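Can a Robot Do My Chores Yet? Questions We Get Asked

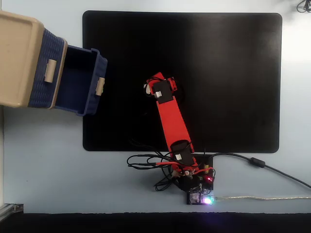 A small red desktop arm on a black mat, next to an open blue drawer.

Penow is a repair and lending workshop in Saavedra. We keep small robot arms on our benches and let members try them on everyday jobs. These are the questions people send us most. Last updated June 9, 2020.

Can a robot arm tidy my house?
No. It can do one small piece of tidying, in one spot, after someone has set it up. Picking a sock off a mat and dropping it in a bin is a fair job for it. Going from room to room and deciding what belongs where is a long way off for anything you could afford.

What about opening and closing a drawer?
Sometimes. Pushing a light plastic drawer shut is the easier half, and a small arm can learn it in an afternoon. Pulling one open is harder. The gripper has to find the handle, hold on and pull in a straight line. If the pull is crooked, the drawer sticks or the whole unit slides along the table. Yogesh Pant, who runs our Tuesday-style drop-in benches, tapes the drawer unit down before anyone starts.

How do you teach it?
Mostly by showing it. A person moves the arm through the job by hand or with a second arm, and the computer records the motion. You do this many times, with the object in slightly different places. One of our members, Zulema Leiva, recorded 403 runs of a single drawer task before she was happy with it.

Does it still work if I move things?
A little. If the drawer shifts by the width of a finger, it often copes. Turn the drawer to face the other way and you will probably have to record more runs.

How much can a small arm lift?
Very little. Think of a spool of thread, a marker or an empty cup. Hobby servos get warm under load and lose accuracy. Do not ask one to lift a full drawer.

Are factory robots any better?
They are stronger and more exact, and they can repeat one motion all day. Gervasio Yáñez worked at the Juterton packing plant, where one arm moved 4,000 cartons a shift. When the carton size changed, the line stopped until a technician came. Sorting a bin of mixed parts was still done by people when he left.

What does it cost to try?
Our bench kit, the Senus, is 800 dollars with the arm, control board, power supply and cables. You also need a computer. Borrowing a bench is free for members.

Is it safe around children?
With an adult there, yes. The arm is weak but it can pinch, and cables are easy to trip on. Switch the power off before reaching in to change anything.

Will it save me time?
Not this year. Hortensia Daza timed herself putting away a set of sewing supplies and then timed the arm. She was done in 21 seconds. The arm was still on its second item.

Can I bring my own chore to test?
Yes. Bring the real object if it fits on a table. The next open bench is in July, and Remigiusz Sadowski handles bookings at the front desk.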